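Comparer deux jeux de doigts de pince avec trois bols : ma méthode pas à pas

Publié dans Atelier, Pinces et préhenseurs
Temps de lecture : 12 minutes
Niveau : intermédiaire (il faut savoir enregistrer et rejouer une trajectoire)

Bonjour à toutes et à tous ! Depuis que j'ai parlé des doigts Stivdale dans le billet de septembre, je reçois régulièrement la même question : comment savoir si des doigts souples valent mieux que des doigts plats sur une cellule à deux bras, quand on n'a ni capteur d'effort ni laboratoire sous la main ? J'ai longtemps répondu au cas par cas, un peu au doigt mouillé (pardon), et j'ai fini par me fabriquer un petit protocole que je refais maintenant à chaque changement de pince. Il tient sur une table, il prend une bonne matinée la première fois, et il repose sur un objet que tout le monde sous-estime : le bol.

Pourquoi le bol ? J'ai commencé comme beaucoup avec des cubes, et les cubes sont beaucoup trop gentils. Deux faces parallèles, on ferme, on lève, tout le monde est content. Un bol oblige à choisir : on prend par le bord, avec un doigt dedans et un doigt dehors, ou bien par les flancs, et dans les deux cas la paroi est inclinée et la pièce a très envie de tourner. Si en plus on empile, la moindre rotation dans la pince se retrouve à l'arrivée. Pour moi c'est un excellent révélateur, et il coûte trois fois rien.

Ce qu'il vous faut

Une table claire et bien dégagée, accessible aux deux bras.
Trois bols identiques.
Deux jeux de doigts à comparer. Chez moi, les Stivdale et les Pestton.
Un contrôleur capable de rejouer une trajectoire à l'identique. J'utilise le Tuhumury, mais le vôtre fera très bien l'affaire s'il sait limiter l'effort de fermeture.
Une caméra placée en hauteur, côté robot, et de quoi enregistrer.
Un carnet. Un vrai, en papier, à portée de main.

Un mot sur les bols : évitez la vaisselle. La céramique est lourde, elle casse, et elle vous pousse à régler la pince trop timidement. Des bols en plastique mince suffisent largement. Choisissez-les tous du même modèle, parce qu'une différence de bord minuscule change la façon dont ils s'emboîtent, et vous passeriez votre matinée à comparer des bols au lieu de comparer des doigts. Je l'ai fait. Je ne le recommande pas.

Étape 1 : préparer la table et la caméra

Nettoyez le plateau, puis essuyez-le à sec. Sur une surface brillante, allumez votre éclairage habituel et regardez tout de suite ce que la caméra en fait. Les reflets des plafonniers sont le piège classique : à l'œil on les oublie, et sur l'enregistrement ils tombent pile à l'endroit où l'on voulait vérifier le contact. Chez moi, j'ai fini par déplacer la zone de pose de quelques centimètres, ce qui m'a évité de toucher aux lampes. Si vous pouvez mettre un fond sombre derrière la table, faites-le, le contour du plateau se lit beaucoup mieux.

Pour l'exposition, je fixe tout à la main : balance des blancs, gain, temps de pose. Le mode automatique est très pratique jusqu'au moment où un bras noir entre dans le champ et où l'image entière s'éclaircit. La cadence compte moins qu'on ne le croit pour cet exercice. À 20 images par seconde je vois très bien si le bol glisse. En revanche les doigts seront un peu flous pendant les déplacements rapides, et ce n'est pas grave, on juge surtout les moments d'arrêt.

Étape 2 : régler l'ouverture et l'effort

L'ouverture d'abord. Réglez la pince pour qu'elle s'approche du bord avec assez de marge des deux côtés, sans aller jusqu'à l'ouverture maximale. J'ai la mauvaise habitude de tout ouvrir en grand « pour être tranquille », et le doigt extérieur va alors cogner dans ce qui se trouve à côté. Sur ma cellule, 110 mm d'ouverture à l'approche me conviennent pour les deux jeux. Notez votre valeur et gardez la même pour les deux, c'est important pour la suite.

L'effort ensuite. Partez bas, vraiment bas, fermez sur le bord d'un bol, levez de quelques centimètres, attendez, reposez. Montez d'un cran, recommencez. On cherche le premier cran où le bol ne pivote plus à la levée. Avec des doigts garnis d'un revêtement souple, ce cran arrive souvent plus tôt que prévu, et l'on est tenté d'en rajouter un ou deux par sécurité. Résistez ! Une paroi mince se déforme sans bruit, et un bord devenu ovale s'emboîte très mal.

Si votre contrôleur affiche l'effort en unités brutes (le Tuhumury va de 0 à 1000), n'essayez pas de convertir en newtons. Contentez-vous de noter la valeur brute. Elle ne voudra rien dire chez le voisin, mais chez vous elle sera parfaitement comparable d'un jeu à l'autre.

Étape 3 : la prise par le bord

C'est l'étape que je préfère et celle où l'on apprend le plus. On laisse deux bols emboîtés sur la table, on prend le troisième avec un seul bras, un doigt passé à l'intérieur du bord, et on l'amène près de la pile. L'autre bras reste pince ouverte, en retrait, du côté opposé.

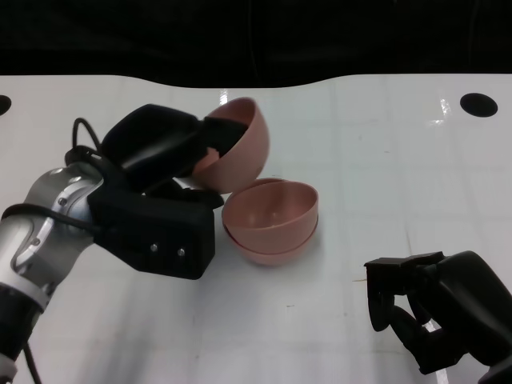
Pour l'approche, je conseille d'enregistrer trois points seulement : un point haut, un point juste au-dessus de la pile, un point de lâcher. Plus on en met, plus on corrige à la main, et plus la comparaison devient une comparaison entre mes humeurs de neuf heures et celles de onze heures. Rejouez ensuite la trajectoire à vitesse réduite et regardez l'inclinaison du bol au deuxième point. S'il arrive penché alors que le poignet est dans la bonne position, c'est qu'il a tourné entre les doigts, et ce n'est pas la trajectoire qu'il faut retoucher.

Le réflexe, à ce moment-là, est de compenser avec le poignet. Je comprends très bien, cela marche même assez souvent, mais vous masquez alors exactement ce que vous vouliez mesurer. Laissez le défaut vivre, notez-le, passez à l'essai suivant.

Pensez aussi aux câbles. Un câble qui fait une boucle le long du bras et remonte vers le poignet, c'est tout à fait normal et même souhaitable, il faut du mou. Vérifiez simplement, à vide et sur toute la trajectoire, qu'il ne se tend jamais et qu'il ne vient pas balayer la zone de pose. Chez moi, un câble trop court tirait légèrement sur la pince en bout de course, et j'ai accusé les doigts Pestton pendant deux bonnes heures avant de comprendre. Toutes mes excuses aux doigts Pestton.

Étape 4 : le lâcher

On parle toujours de la prise, presque jamais du lâcher, et c'est bien dommage ! Un bol peut être parfaitement tenu et finir de travers parce que le doigt intérieur accroche le bord en sortant. Pour limiter cela, j'ouvre en deux temps : une petite ouverture, juste de quoi libérer la paroi, une pause d'une demi-seconde, puis l'ouverture complète pendant que le bras s'écarte.

La direction du retrait mérite aussi qu'on s'y attarde. Remonter tout droit paraît naturel, mais si le doigt inférieur est encore sous le rebord, il soulève le bol au passage. Je préfère reculer d'abord à l'horizontale, puis remonter. Essayez les deux avec chacun de vos jeux de doigts, la différence saute aux yeux avec des doigts recourbés et se remarque à peine avec des doigts plats. 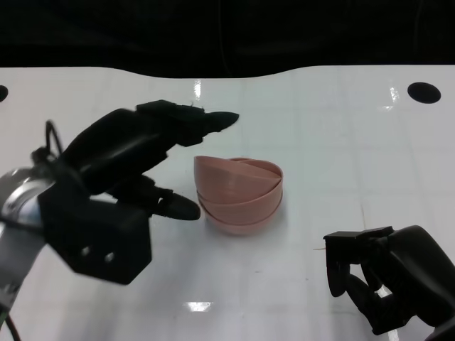 Comment noter une pose ? J'utilise une échelle volontairement bête, à trois niveaux. « Droit » : les bords sont parallèles et le bol est bien au fond. « Penché » : il est dans la pile, mais son bord remonte d'un côté. « Raté » : il est ailleurs. J'avais commencé avec une note sur dix, et je passais plus de temps à hésiter entre six et sept qu'à faire des essais. Avec trois niveaux on décide tout de suite, et les écarts entre deux jeux ressortent très bien.

Pour les poses penchées, ajoutez le côté vers lequel le bord remonte. C'est une information précieuse : si c'est toujours le même, cherchez du côté du lâcher ou d'un décalage du point d'arrivée. Si cela change d'une fois à l'autre, c'est plutôt la tenue du bol pendant le transport qui est en cause.

Étape 5 : la série d'essais

Faites 12 essais par jeu de doigts, sans rien régler entre deux. Oui, même si le quatrième est vilain. Remettez les bols à leur place de départ à chaque fois (deux petits repères au crayon sur la table rendent bien service), rejouez, notez, recommencez. Comptez presque une heure par jeu en prenant votre temps, démontage des doigts non compris.

Je fais ensuite la même série avec l'autre bras, trajectoire en miroir. Cela paraît excessif, je sais, mais sur une cellule à deux bras les deux côtés ne se comportent jamais tout à fait pareil, et il serait dommage d'attribuer à des doigts ce qui vient d'un poignet un peu fatigué.

Mes impressions sur les deux jeux

Sur la prise par le bord, j'ai une nette préférence pour les Stivdale. Leur garniture épouse la paroi et le bol tourne moins pendant le transport. Ils demandent en échange un lâcher plus soigné, car ce qui accroche bien accroche aussi quand on voudrait s'en aller. Les Pestton sont plus francs : on ouvre, c'est lâché. Mais il leur faut un effort plus élevé pour tenir la même pièce, et sur une paroi vraiment mince je ne suis pas à l'aise.

Si vous ne faites que de la dépose d'objets rigides, prenez les Pestton et dormez tranquilles. Pour des pièces fines ou inclinées, je resterais sur les Stivdale, en acceptant d'y passer une matinée de réglage. J'ai aussi eu brièvement entre les mains une paire de doigts Himier, trop peu de temps pour en dire du bien ou du mal, et j'y reviendrai quand j'aurai fait la série complète.

Quelques pannes courantes

Le bol pivote dès la levée : descendez le point de prise de quelques millimètres avant d'augmenter l'effort.

Le bol arrive droit et repart avec la pince : lâcher en deux temps, retrait horizontal.

Toute la pile se déplace à la pose : le point de lâcher est trop bas, remontez-le, le bol finira sa descente tout seul.

Les résultats se dégradent au fil de la série : passez un chiffon sur les garnitures. Les poussières et les petites fibres s'y collent volontiers, et elles suffisent à changer l'adhérence.

La position de départ dérive : revérifiez la prise d'origine du bras, puis le serrage des vis à la base des doigts, dans cet ordre.

Si vous refaites l'exercice avec d'autres doigts, laissez-moi vos résultats en commentaire, avec l'ouverture, l'effort brut et le type de bol. Je les ajouterai au tableau de la page Pinces à la prochaine mise à jour.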